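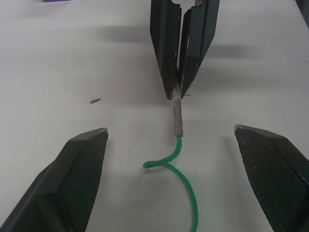 Why I still want children to learn their knots

My aunt Dalva Figueiredo kept a drawer in her kitchen that held nothing but string. There was parcel string and garden twine, the flat tape off cake boxes, shoelaces whose shoes had long since gone to the jumble sale, and a good length of washing line that she was saving for something (I never did learn what). If you came to her bored on a wet afternoon, and I very often did, she would pull the drawer open, hand you whatever lay on top and tell you to come back when you could tie it to the chair so that it held and then get it off again without swearing.

I have been thinking about that drawer since August, when my neighbour Gleice Pimentel asked me to help her tie a mattress to the roof of her car. She had bought a set of ratchet straps for the job, and one of the ratchets had jammed, and there we stood on the pavement at almost 7 in the evening, two grown women with the instructions held up to the light. In the end I went in for a bit of rope. A trucker's hitch on each side, a couple of half hitches to finish, and off she drove to her sister's, very slowly, with her window down so that she could listen for trouble.

I don't tell this to show off, or only a little. What stayed with me was Gleice's face. She is a clever woman who does her own accounts and can put up a shelf, and she looked at that hitch as though I had pulled it out of a hat. She said she had never been shown a single knot beyond her shoelaces, and that her son, who is nine, has shoes that close with a tab and so hasn't even been shown that one.

Now, I know what can be said on the other side, because my friend Tarcísio Xavier has said most of it to me over coffee. We have zips and clips and cable ties. Hardly any of us will ever moor a boat. A school day is already full to bursting, and every person with a hobby believes that their own hobby should be squeezed in before lunch. He is right about that last part, and I did go a bit quiet.

Still, I think he has the wrong idea of what a knot teaches. When you first try a bowline you are all thumbs. The loop goes over when it should go under, the end comes up on the wrong side of the standing part, and the whole thing falls open in your lap. You can't argue with it, and you can't really hurry it either. You undo it and look again at where the rope crosses itself, and some time later your hands have got hold of it and you couldn't say quite when that happened. I can think of very few things that cost so little and let a child feel that.

It needs hardly any kit. My own advice, for what it's worth, is to begin with something thick, soft and brightly coloured, so that small fingers can grip it and small eyes can follow it round. Thin white string is a misery to learn on. Find a stick as well, any old stick from the park, and you have your clove hitch and your round turn to be getting on with. Leave the lot on the kitchen table and don't make a lesson of it.

Ivone Meireles, who taught me at infant school and still writes to me at Christmas, used to keep 30 children busy on a Tuesday afternoon with a box of cord cut into lengths. Some of us plaited, some of us made dreadful tangles, and she would sit down beside the worst tangle and pick at it quite happily, talking all the while about her garden. I remember nothing else of that year's timetable. I can still tie a reef knot behind my back.

Gleice's boy comes round most weekends now. He has the reef knot and the figure of eight, and last time he tied my back gate shut so thoroughly that it took me until supper to get the bins out.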